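Flendeck Street Tenants' Association
Minutes of the July meeting

Meeting opened at 7:05 p.m. in the ground floor lounge. 22 members present, 5 apologies received. The minutes of the last meeting were read and approved with one correction: the broken dryer is in the east laundry room, not the west.

Matters arising
The loose handrail on the back stairs was fixed by the landlord's contractor. The hallway light outside Unit 8 is still out. The secretary will write again.

Money
Balance in the account is $3074. The only large payment since the last meeting was to Karimi Printing for the parking notices. A member asked whether the notices could be emailed next time. Several units do not use email, so paper copies will continue, printed on both sides.

Water shutoffs
There was a long discussion. Members on the upper floors said the last shutoff came with no warning and went past dinner time. Rastov Plumbing has told the building manager that more work is needed on the main riser. Agreed to ask for two days' written notice, posted at both entrances, with a start and finish time. Motion carried, none opposed.

Bicycle storage
The Rinasero bike racks quoted in the spring are now out of stock. The other model on offer is wider and would block the meter cupboard. Members with bikes in the basement are asked to tag them by the end of the month. Untagged bikes will be moved to the side yard, and the matter comes back to the next meeting.

Trash and recycling
Cardboard is still being left unflattened beside the bins. A new sign will go up. The city has changed the pickup time to 6 a.m., so bins must go out the night before.

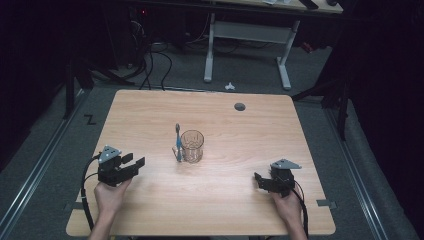
Quiet hours
Two complaints were received about music after 11 p.m. Both have been passed to the building manager. It was suggested that quiet hours be added to the welcome sheet for new tenants. Agreed.

Other business
A member asked if the courtyard can be booked for a birthday. It can, using the sheet by the mailboxes. The spare courtyard key is missing and should be returned to the office.

Next meeting: same room, 7 p.m. Date to be posted in the lobby.

Meeting closed at 8:20 p.m.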